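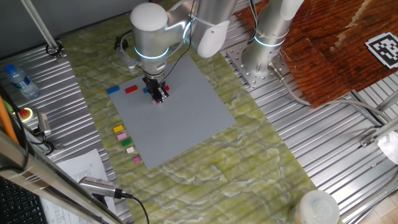 Pink brick, gray baseplate.

So I've had the Hamo counter stool behind the register since September and I think I've sat on it enough to have opinions. I work the late shift at a little stationery and gift shop in Festville, and until now our seating was an upturned milk crate with a cushion on it. My back was not a fan!

It cost 80 dollars, which I split with Charmaine Kruger because she has the morning shift and was just as sick of the crate as I was. She wanted the Prandton one with the padded arms, but arms are no good when you have to hop up every time the door opens (and it opens a lot after school lets out). We went back and forth over it for ages and I won, mostly by ordering it first.

Putting it together took me most of a slow evening. The instructions are all drawings, and step 5 has the footrest going on upside down, so I had to take it off and start again. The bolts were all there, at least, and the little wrench is decent enough that I kept it in the drawer with the price gun.

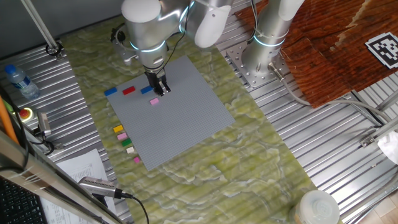
Once it was up, though – what a difference. The seat is wide, the height goes from low enough for doing paperwork to high enough that I can see over the card rack, and it swivels without that awful squeak. I closed out the register sitting down for the first time in my life and went home at 7 feeling like a person. Sales were terrible that day, but you can't blame the stool for that.

Now the grumbles. The fabric grabs every bit of lint and glitter in the store, and we sell a lot of glitter. The lever sits right where my apron pocket hangs, so I've dropped down a few inches in the middle of ringing someone up. Poor Mrs. Diekmann thought I'd fainted. And it's heavy, so sweeping under it is a pain.

I'd still buy it again at that price. If you're very short, try one in a store first, as the footrest doesn't move and Charmaine can only just reach it with her toes. She's using a box of printer paper for now, and says she's still right about the Prandton.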